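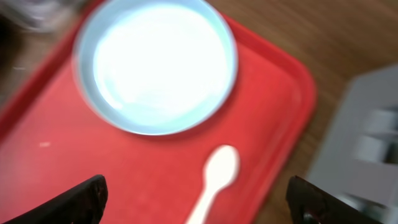
Print this page | E-mail this page

Groen Tray Meal Set - Set-up and Care Guide
Section 5: Laying the tray
Guide no. 2132

This section covers laying a tray for one person with the bowl and spoon supplied. It applies to the red tray and to the other tray colors. For trays with a clip-on cup holder, read Section 6 first.

5.1 Before you start

Wash all pieces by hand before first use. The tray is packed with a thin protective film on the underside. Peel it off from one corner and throw it away. Film left on the tray will wrinkle in warm water and can make the tray slide on a smooth table.

You will need:
- one tray
- one bowl
- one spoon
- a dry cloth

Choose a flat table with enough room for the whole tray. A wooden tabletop is suitable. If the top has been oiled or waxed within the last day, wait until it no longer feels tacky.

CAUTION: Do not set the tray on a stove, a radiator cover or any other heated surface. The base may warp and will not go flat again.

5.2 Laying the tray

1. Wipe the table and let it dry.

2. Wipe the floor of the tray. Check the corners, where crumbs collect under the rim.

3. Set the tray on the table with all of its base supported. No corner should hang over the edge.

4. Press lightly on each corner in turn. If the tray rocks, look for something caught underneath. If nothing is there, see 5.5.

5. Place the bowl on the flat part of the tray, toward the far side. Keep it clear of the rim. A bowl that rests partly on the rim will tip when the tray is lifted.

6. Lay the spoon on the near side of the bowl, with the handle toward the person eating. It can lie at a slant. For a left-handed person, slant the handle to the left.

7. Fill the bowl last. Stop a finger's width below the rim of the bowl, or lower if the tray is going to be carried.

NOTE: The light blue bowl is wide and shallow. It suits cereal, yogurt, cut fruit and thick soups. Thin soups spill easily from it and are better served at the table after the tray is down.

NOTE: Some users find it easier to see a pale spoon against the tray than against the table. Put the spoon back on the tray between mouthfuls if this helps.

5.3 Carrying a laid tray

1. Move the spoon into the bowl or flat against the side of the rim so that it does not roll.

2. Hold the tray by the two short sides, thumbs on top of the rim and fingers under the base.

3. Lift straight up. Do not drag the tray to the edge of the table first.

4. Set down the far side, then lower the near side slowly.

CAUTION: The rim holds back small spills only. A full bowl tipped over will run past it. Do not carry hot food on the tray near children.

If the tray is to be used in bed, use the Cosedon lap stand (sold separately). The tray is not stable on a quilt or pillow.

5.4 Clearing and washing

1. Take off the spoon and bowl before lifting the tray.

2. Tip loose crumbs into the trash.

3. Wash in warm water, no hotter than 60 °C, with ordinary dish soap. Use a soft sponge. Scouring pads leave pale scratches that show badly on the red and dark green trays.

4. Rinse, then stand the tray on one long side to drain.

5. Dry the groove under the rim with the cloth. Water stays there after the rest of the tray is dry, and it will mark a wooden table.

Tomato sauce, curry and beet juice can stain the bowl. Rinse it within 5 minutes of finishing the meal. For a stain that has already set, soak the bowl overnight in water with a spoonful of baking soda, then wash again. The tray itself does not need soaking.

Do not use bleach on any piece. The spoon is not for use in a pan or for stirring hot oil.

5.5 Common problems

Tray rocks on the table - Try it on another table. If it still rocks, the base has warped and the tray should be replaced.

Bowl slides on the tray - The tray or the foot of the bowl is wet or greasy. Wash and dry both. A damp paper napkin under the bowl will hold it for one meal.

Small pale specks on the tray - Usually dried food or hard water. Rub with a little vinegar, rinse and dry. Specks that can be felt with a fingernail and do not come off are scratches.

Rim is rough or cracked - Stop using the tray.

Replacement trays, bowls and spoons can be ordered one at a time from the Duvevby parts counter or from the Jalumthorpe store. Give the guide number at the top of this section and the color of the piece you want.

Section revised 27 August 2026

Print this page | E-mail this page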